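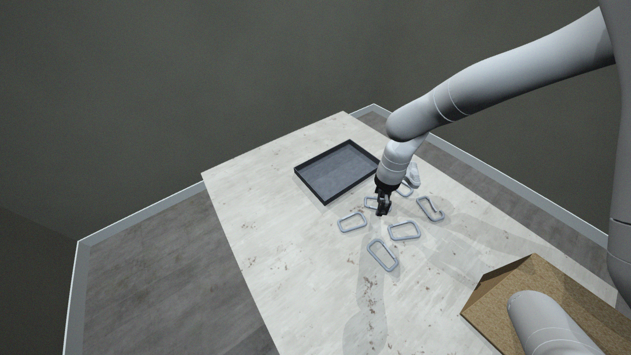

Carabiner task, room view. Rendered in simulation.

Dorno Carabiners: data card

Version 3, released 2026-06-28
Part of the Grullemstead set of tabletop tasks

Summary

Dorno Carabiners is a set of simulated pick-and-place demonstrations for training a single-arm policy. The arm picks up carabiners from a table and puts them in a shallow tray. All demonstrations were driven by a person using a hand controller. No scripted planner was used for any part of the motion.

Contents

Demonstrations: 608
Held out for testing: 11 table layouts, not used in training
Size on disk: nearly 1352 GB uncompressed
Licence: research use, see LICENCE.txt

What each episode holds

Colour video from a room view and a wrist view
Joint positions and velocities
Gripper opening, commanded and measured
Pose of every object on the table
A one-line instruction in plain English
A success flag, set by the simulator and then checked by a person

The object poses are there for analysis and for scoring. Please don't feed them to a policy and report the result next to policies that only use the cameras. The baseline folder has a separate entry for runs that use poses.

How it was collected

Operators worked in short sessions and saw both camera views while driving. They were asked to pick carabiners in whatever order they liked, so the order varies a lot from one operator to the next. If you need a fixed order, sort by the pick_index field and filter.

Each session began with a practice run, which was thrown out. Failed grasps were kept as long as the operator recovered and finished the job. Episodes where a carabiner left the table are in the folder named dropped – they are not part of the main count.

Starting positions were drawn at random within a patch of the tabletop. Lighting and surface texture were also varied between sessions. The tray and the arm base stay put within a session.

Wrist view

The wrist camera looks down past the fingers at the surface. Carabiners near the border of the view are often only partly visible, and the arm's own shadow can fall across the work area. We left shadows on in every episode.

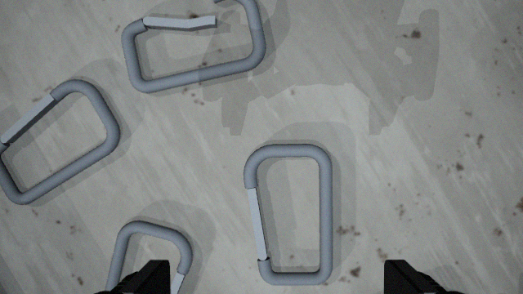

Galov wrote on the issue tracker that the success flag is too generous, as it passes an episode when a carabiner is resting on the tray wall, and asked for a stricter flag that needs the whole loop to be inside.

That was fair. Version 3 adds success_strict beside the old flag. The old one stays so that earlier results can still be compared. Use the strict flag for new work.

Known problems

Contact between two touching carabiners is stiff, and they can jump apart when squeezed.
Gates do not move. They are part of a rigid body, so the data is no use for learning to clip or unclip.
Gripper opening lags the command by one step in sessions recorded before October.
A few instructions say "clip" where the rest say "carabiner". We have not changed them.

Loading

Unpack the archive, then point the Flanagan loader at the top folder. It reads the index file and skips the dropped folder by default. Set include_dropped to true if you want those episodes as well.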